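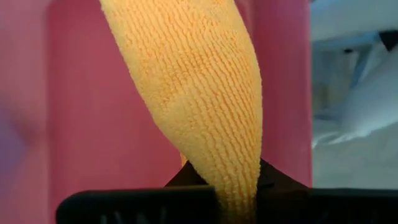
Hudec Cloth Handling Kit for Clubs and Classrooms

Item 3604
Made by Gora
In stock, ships from our Divton warehouse

The Hudec kit is a two-finger gripper, a wrist camera mount and a set of practice cloths, packed for school robotics clubs, evening classes and student projects. It fits the Gora bench arm and any other arm with the same four-bolt wrist plate. An adapter for the older Gora round wrist is sold separately.

Cloth is hard to handle with an arm because it changes shape every time it is touched. A block is the same block wherever you set it down. A towel can be flat, hanging, bunched or half under another towel, and the place where you grip it decides what the rest of it does. That makes it a good second-term subject for students who can already pick and place solid parts.

What comes in the kit

Gripper body with two black fingers fitted
Spare finger pair
Wrist camera bracket with cable clips
Camera cable, long enough to run back to the base of the bench arm
Practice cloths: ribbed towels, flat cotton squares and one fleece piece
Hex keys for the wrist plate and the fingers
Printed workbook for students and a separate instructor guide

The camera is not included. The bracket takes the small Gora camera or any board camera with the same hole spacing. Measure yours before ordering — we can't take back brackets that have been drilled.

Specifications

Gripper weight with fingers: 221 g
Grip force: adjustable from software in 40 steps
Finger life: the maker suggests checking the pads after 1000 grips
Power: taken from the arm, no separate supply on the Gora bench arm
Control: Python library, or block coding through the Gora desktop program

The Plostport exercise

Most clubs buy this kit for the Plostport student challenge, where a team has to move cloths from a bin to a folding area with no one touching the arm during a run. The workbook follows the same order of tasks:

1. Grip a hanging towel and hold it still.
2. Lift a single towel out of a bin.
3. Lower it onto the table so that it lands in one layer.
4. Find a corner from the wrist camera view.
5. Fold once, edge to edge.

Plan on two club meetings for each of the first three tasks. Corner finding takes longer, and beginners may want to mark the corners with colored thread first. The instructor guide has a page on this.

Teams usually start with too much grip force. Thick looped fabric compresses a lot between the fingers, so begin at a low setting and raise it until the towel stays put through a slow lift. Thin cotton needs a different setting, so have students write both down in the log sheet at the back of the workbook. Loose fibers should be brushed off the pads at the end of each meeting.

Set the camera so that the fingertips stay in view along the bottom of the picture. Students can then check the grip and the cloth at the same time, and recorded runs are easier to go over afterward. If the camera gets moved, the position check in chapter two has to be run again.

Buying for a class

One kit serves a group of three or four students. Schools can order on a purchase order, and instructor guides can be added to any order without charge. Extra cloth packs and finger pairs are listed under Hudec Spares.

The kit is meant for supervised use. Keep hands out of the arm's reach while it is powered, and use the stop button on the arm before changing fingers — stopping the program does not cut power to the gripper.

Orders for the fall term should reach us by the end of July.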